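Newsletter > Issue 60 > Machines and chores

Can a robot do the laundry yet?

Partly, going by the trial at Windilgate, where Sze-wing Lau and Derek Greenwood have been timing household jobs since November. Their log now holds 1,783 attempts at emptying a washing machine, and the arm is left to get on with each one unless it stops.

Picking up a single towel is no longer much of a problem. Mixed loads are harder. Dark clothes in a dark drum give the software little to go on, and sleeves wrap round each other, so one pull may bring out three things or none. The arm stopped and asked for help 223 times - mostly over black clothing, Lau says.

Speed is the other matter. Greenwood emptied the same load by hand in under a minute, and the arm has yet to come near that. Folding has not been tried and will wait until next year.

Walid Mahasneh would like to hear from readers who have tested anything similar in a launderette or hotel.
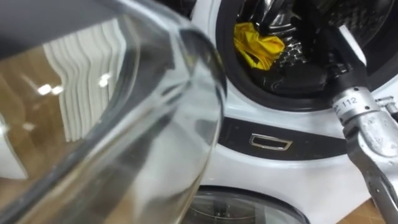

The arm reaching into the drum, with a yellow cloth and black garments inside.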